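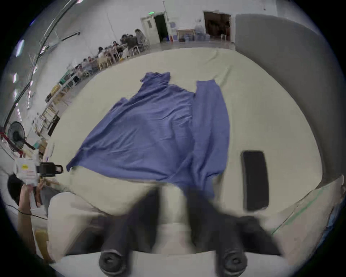

有读者在上一页底下留言说，照着我们的顺序给手持夹爪换了指尖胶垫，换完以后夹薄料子反而打滑，问是不是胶垫本身有问题，还是装的时候漏了一步。

多半是漏了一步。新胶垫表面有一层脱模留下的东西，不擦掉就上机，夹什么都滑，夹针织料子尤其明显。本页把26号夹爪的安装、日常保养和修过的几处毛病放在一起写，擦胶垫那一步也写在里面，留言里问过的其他问题顺便并到各段。

图集：26号手持夹爪，叠衣台

从夹爪上的鱼眼镜头看出去，台上铺着一件蓝色长袖针织衫，两根深色手指从下方伸向衣料。最靠近镜头的是两块带纹理的黑色橡胶指垫，底下那一条白色的是夹爪架。

台面是米白色的，右边贴了一道细的绿色胶带，台面上还有一部黑色手机。

26号的基本情况

26号是Astavitz的手持式两指夹爪，属于Trullden项目的叠衣台。白色机架，两根手指由同一套滑轨带动，扣扳机时对称合拢，松开由弹簧推回。镜头装在机架上方，朝手指前方看，手指和指垫始终在画面下部。记录和回放用Flisteo。易损件，也就是指垫、回位弹簧和扳机拉线，从Nwachukwu订。

夹爪本身没有电机，力气全由手给，所以它的毛病几乎都是机械上的：磨损、松动、进毛。电气方面只有镜头和一根线，出过的问题集中在接头。

最近一次拆开大保养是2025年3月19日，当时累计开合次数是2726次。下面写到的做法，凡是没有另外说明的，都按那一次的记录整理。

安装

先装机架，再装手指，最后装镜头。顺序反过来也装得上，只是镜头会挡住手指根部的螺丝，校平行时还得再拆下来。

机架和手柄之间用六颗螺丝固定。六颗全部带上，不要拧紧，轻轻扣几次扳机，让滑轨自己找到位置，然后对角拧。拧到手上感觉有阻力后再走一小段就停，机架是塑料件，继续加力会把螺纹孔撑白。撑白的孔暂时还能用，下次拆装就咬不住了。

手指插进滑块时注意左右。两根手指外形看着差不多，根部的斜面朝向是相反的，插反了也能推到底，但合拢时指尖会先碰到，指根留一道缝。判断方法很简单，合拢后对着灯看，光从哪一头漏出来一目了然。

手指装好以后校平行。取一张普通的薄纸，夹在指垫中间，慢慢往外抽。抽的时候上下阻力应该一致。如果纸往一边偏转，说明偏过去的对侧夹得紧，松开那根手指的固定螺丝，用指腹推一点，再夹再抽。校好之后拧紧螺丝，拧完还要再抽一次纸，螺丝拧紧时手指会跟着转一点点。

扳机拉线的松紧决定手指能张多大。拉线太紧，手指在松手状态下也张不到头，衣料堆起来的地方就塞不进去；太松，扳机前段是空的，夹的时机总慢半拍。我们的调法是让扳机有一点点空程，手指刚好能碰到外侧限位，然后锁紧调节螺母。新拉线用上几天会伸长，要再调一次，调完以后基本不用动。

镜头最后装。镜头座上有定位销，插到底以后左右没有余量，但前后俯仰靠摩擦固定，需要对着画面调。我们以两块指垫的圆端作参照：圆端要完整露在画面底部，左右高低一致，机架那条白边要水平。调好之后在镜头座和机架的接缝处用记号笔画一道线，以后只看这道线有没有错开，就知道镜头有没有被碰过。

鱼眼镜头的画面边缘弯得厉害，桌沿会变成弧线，不要拿桌沿当水平参照，也不要拿墙角。有人按桌沿校过一次，画面里桌子看着很正，两块指垫却一高一低，那几天的记录后来全部重新核对。

换指垫

指垫是耗材。看纹理，不看日期。纹理还摸得出来就能继续用，摸上去发光、发滑，或者边上翘起来，就换。通常两侧一起换，只换一侧的话，新旧两块的摩擦不一样，夹起来的布会往旧垫那边扭。

旧垫从圆端开始揭，慢慢往根部撕，底下的残胶用塑料刮片推掉。不要用刀，手指表面刮出印子以后，新垫底下会有气泡。残胶推干净，用无尘布蘸一点酒精擦一遍，等干透。

新垫在贴之前先擦正面。前面说的打滑就出在这里。用无尘布蘸酒精，顺着纹理方向擦，擦到布上不再有发亮的痕迹为止，翻过来检查一下背胶有没有被酒精碰到。碰到了的那一块不要用，胶会从那一角开始失效。

贴的时候从根部往圆端压，边压边赶气。贴完以后合拢手指，夹住一块折了几层的棉布，放一夜。没有夹具也行，在扳机上绕一圈魔术贴就能保持合拢。急着用的时候我们也有贴完马上上机的，边角通常撑不过当天，最后还是得返工。

第二天拆下棉布，先做一次抽纸，再找一件旧衣服夹领口和袖口试几下。领口叠起来厚，袖子细长又爱扭，两处都夹得稳，就可以回台上用。

每天收工时做的

先清毛。针织料子掉毛多，毛会顺着手指往滑轨里走，积在滑块后面的角落里。用软毛刷从滑轨里面往外扫，不要用压缩空气直接吹，气一冲，毛就压进轴承座里去了，再想拿出来就得拆。滑块后面的角落刷子够不到，用牙签裹一点布挑出来。

再擦指垫。干净的湿布擦一遍，自然晾干。平时不用酒精，橡胶经常碰酒精会变硬，纹理还在但已经不咬布了。

镜头只用镜头布擦，先吹一下灰再擦。镜面往外凸，平放时很容易先着地，所以夹爪不用的时候一律侧放，或者挂在架子上，镜头不要朝下。

最后看线。从接头开始，用手指顺着摸到机架的线夹，摸到硬折的地方就停下来看。线在手臂附近绕一个松的弯是可以的，绷直了不行，绷直以后每抬一次手就拽一次接头。

每周做的

检查六颗机架螺丝。用螺丝刀轻轻碰一下，不转就行，不要每次都再拧一点，拧着拧着螺纹就坏了。靠近扳机的那两颗最容易松。

滑轨上油。油只要很薄的一层，用棉签抹在轨面上，推拉几次，把挤出来的擦掉。油多了会粘毛，还会顺着手指流到指垫上，那对指垫就报废了。留言里有一条问能不能用润滑脂代替，我们试过，扳机手感变重，天冷时手指回得慢，后来又换回油了。

看记号线。镜头座接缝上的那道线错开了，哪怕只错开一点，也要重新对画面。对完之后把旧线擦掉再画新的，两道线叠在一起，过几天就分不清哪道是准的。

在Flisteo里打开最近的一段记录，调到手指完全张开和完全合拢两个位置，和装机当天存的参照比一下。圆端的位置变了，查镜头；圆端没变而手指开口变了，查拉线。

修过的毛病

一、手指合拢后松手不回位。

起初按弹簧疲劳处理，换了Nwachukwu的新弹簧，好了一阵又犯。后来把左侧滑块拆下来，背面卷着一圈蓝色和灰色的毛，已经压得很实，像毡子一样。清掉以后旧弹簧装回去也能正常回位。从那以后收工清毛的时候加了挑角落这一步。换下来的那根弹簧留作备件。

二、夹料子时总往右偏。

抽纸没有问题，空载也平行，一夹到厚的地方就偏。查到最后是右侧手指根部的固定螺丝滑牙，平时靠摩擦撑着，受力就让开。螺丝孔里加了螺纹套，装回去重新校过，没再出现。遇到同样的情况，可以夹住一块厚毛巾，另一只手去推指根，能推动就是这里。

三、画面间歇中断。

中断多发生在抬手的时候。先换了线，没用。再换电脑那头的接口，还是断。最后发现是机架上的线夹松了，线在里面能前后窜，抬手时拉力直接到了镜头接头上，接头已经有点歪。线夹里垫了一小条橡胶，接头换新。换过的那根线测下来是好的，标了记号继续用。

四、扳机中段有一下卡顿。

拉线外皮在手柄里弯折的地方磨破了，钢丝直接蹭塑料，蹭出一道槽，走到槽口就顿一下。换拉线的同时把槽口用细砂纸磨圆，穿线时让弯度比原来大一些。原来那条线路走得太贴着内壁，说明书上画的也是那么走，我们后来装的几把都改了。

五、指垫边缘发白、掉屑。

用了不合适的清洁剂。具体是哪一种没有记下来，所以也没法告诉大家避开哪一瓶。处理办法是换垫，之后叠衣台旁边只放清水和酒精，酒精瓶上写明只用于换垫。

台面这边

夹爪校得再好，台面不合适也会出问题。浅色台面对深色手指比较友好，手指边缘清楚，回放时容易看出有没有碰到桌子。台面上的胶带要经常用手抹一遍，翘边会刮指垫，刮下来的胶粘在纹理里很难清，只能用胶带反过来一点点粘走。

夹衣服时尽量让指垫的圆端先接触布料，手腕放低一点，手指斜着进去，不要垂直往下戳。垂直戳下去，圆端最外面那一小块先受力，磨得快，而且容易把布推走。换垫周期短得不正常的，先看看拿夹爪的姿势。

手指碰到桌面本身没关系，碰得重就要检查平行。我们的习惯是听到响声就停下来抽一次纸，比事后翻记录省事。

备件和存放

抽屉里常备的有：成对的指垫、回位弹簧、带外皮的扳机拉线、机架螺丝、螺纹套、镜头布。指垫要平放，原包装不要拆，拆开的背胶放久了边上会干。拉线盘成大圈，不要折。

弹簧按长度分装，Astavitz前后出过长短不同的两种，混装以后左右手指回位一快一慢，查起来很费时间。装之前把新旧两根并排放在桌上比一比，差别用眼睛就能看出来。

长期不用的夹爪，松开拉线调节螺母，让手指停在张开位置，套上防尘袋挂起来。重新启用时从调拉线开始，接着抽纸，再对镜头，最后在Flisteo里存一份新的参照，旧的那份不要覆盖。

留言里还没答完的

问指垫能不能自己剪的：可以，但圆端要剪得和原件一样圆，留了角就会从角上翘。

问左手用要不要改装的：不用改机架，把线从另一侧的线夹走就行，原来那侧的线夹空着，不要拿来挂别的东西。

问参照存几份的：装机时存一份，每次换手指或动过镜头再存一份，文件名里写上夹爪编号和动过的部位。

滑轨用的油是哪一种，要等下次订货时核对瓶身上的型号，核对完补在每周保养那一段里。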